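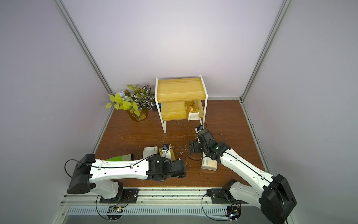
*By the housekeeping desk, Prustedar – June 2022*

Walk-round notes for the small bay with the pine-topped shelf unit. I've used the Clurkura sheet as usual and put my comments under each line, so sorry in advance, I do go on a bit.

## Floor

- [ ] **Clear of litter and loose bits** – NOT MET
 Crumbs and scraps of paper all over the wood-grain floor! They're small and white and they show up beautifully on brown. Needs a proper sweep before the tissues get put away, then a second go once everything is up.

- [ ] **Nothing stored on the floor** – NOT MET
 Tissues, tissues, tissues. There's the white box with the green printing, a tan pack right beside it, a green-and-white one a bit further over and a brown-and-white one off to the right. All of them belong on the shelf (and please check the wrappers as you pick them up – anything torn goes in the open-stock tub, we don't reshelve it).

- [ ] **Cables routed out of the way** – NOT MET
 Thin white cable curving across the floor in front of the shelf unit. I'd like it tucked behind or clipped down. It's the sort of thing you catch with a broom and then spend ten minutes swearing at.

## Shelf unit

- [x] **Top kept clear** – OK
 Lovely. Let's keep it like that, it's the first place people dump things.

- [x] **Lower shelf in use, light items only** – OK
 One yellow-and-white pack sitting towards the right, the one with the little orange logo. Plenty of space next to it for the others.

- [ ] **Frame and feet checked by hand** – TO DO
 Give the white metal frame a gentle wobble and nip up the bolts if it moves. The Cordero leaflet has the order to do them in.

## Decoration

- [x] **Plant clear of the shelf edge** – OK
 It's the artificial one, so no watering, just dusting. I'm very fond of the blue flowers.

- [ ] **Glass items safe from knocks** – COMMENT
 The amber vase is at floor level and it is glass, so mind your feet and the broom handle. I'd be happier with a heavier pot, and I've asked for one in the Droda order.

- [ ] **No stray items behind or between furniture** – NOT MET
 Something small and blue is poking out between the plant and the shelf frame. No idea what it is. Fish it out and find it a home.

## Next check

Allow 90 minutes for the tidy and the bolts together. I'll come back and tick off the open lines myself, and the full sheet is due again in October.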